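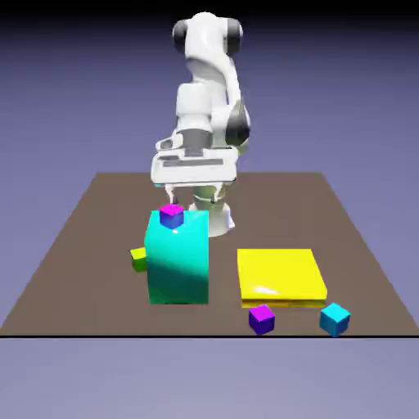

Cyan block on a brown tabletop, rendered.

Skorkley word list

Hello! I've been collecting dialect words for weather and mud since January, and Skorkley is where they live. There are 1,929 entries so far, mostly from my gran's letters and from Tullio Martinelli, who typed up 155 of them one Friday (thank you!!).

Each line has the word, its meaning, the place I heard it and a note if I had one. Tabs between columns, please don't open it in a spreadsheet and save it, it eats the accents.

Known problems: 29 words have no meaning yet, and "slathery" is in there twice because Panya Thepsuriya and I still can't agree on it.

Use it for whatever you like. Corrections are very welcome.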